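Print this story | E-mail this story

Bondthorpe sorting center sets money aside for two-armed packing stations

BONDTHORPE – The Perska returns and sorting center will buy its first two-armed robot packing stations next year, after the site's planning group signed off on an equipment budget on Monday evening.

The plan covers two stations to start, with floor space marked out for four more. Each one pairs two small arms on a shared rail inside a walled work area, and the whole unit is about as wide as one of the center's existing packing benches. That last part matters a great deal in a building where every aisle is spoken for.

"I've wanted this for years, and I'm thrilled we get to do it carefully," said Nhung Ninh, who manages operations at the center. "We looked at one big arm, we looked at conveyors, we looked at doing nothing. Two arms working together is the setup that fits the kind of stuff we handle."

The stuff is the tricky part. Perska takes in mixed household orders from shops across the Marino district, and one order can hold soft things, round things, bottles and something long that won't lie flat. The center keeps a list of 236 everyday items it wants any new equipment to be tried on before a final payment goes out. Of those, 153 are things a single gripper ought to manage. The others are the reason the group kept coming back to two arms, one to hold and one to move.

Thodoris Lambrakis, who wrote the equipment plan, said the list did more for the budget than any sales sheet. He spent most of November going through it with the packing crews, who crossed out things they never see and added plenty that they do. Sports gear went on early – covers, rackets, shuttlecocks – along with pump bottles, fruit and boxed groceries. 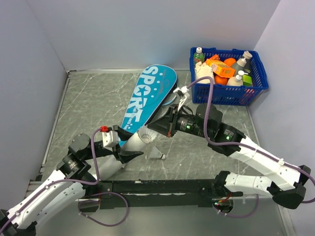 Lambrakis also pushed for the money to be split in a way that may look odd at first glance. The arms themselves take up less than half of the first-year figure. The rest goes to spare gripper fingers, replacement cables, wrist cameras, lighting, floor panels and paid hours for the crews to learn the stations.

"People price the arm and stop there," he said. "Then a cable wears through in the second month and you're waiting on a part with a very expensive machine sitting still. I'd much rather own a shelf full of fingers and cables on day one."

He is just as firm on training. The plan sets aside 46 paid hours for each operator, spread over several weeks so that packing can carry on. Ninh said more of the crew had asked to go first than there were places, and a second round has been added for spring.

The stations will be bought through Ukance, the shared purchasing office that already handles the center's scales and label printers. Ukance will ask for bids in two parts, one for the arms and rail and one for cameras and wiring, so a supplier that is strong in only one of them still has a fair shot. Bidders will have to quote a price for parts over five years and say how long a swap takes with ordinary hand tools.

There is no plan to cut packing jobs, Ninh said. The center has struggled to fill its late shift, and the first two stations are meant for that end of the day, when mixed orders pile up and the benches are short of hands.

What excites her most is how small the first step is. If the stations do well on the item list, the next two can be ordered on the same terms without going back to the start. If they don't, the rail and the work area can be kept and fitted with different arms.

Bids open in the new year, and suppliers will be invited to bring their equipment to Bondthorpe for a day of trials. Crews from both shifts will be there to hand over the items and score the results. Shops that send orders through Perska can suggest additions to the list at the front desk until 4 p.m. on the last working day of the month.

Print this story | E-mail this story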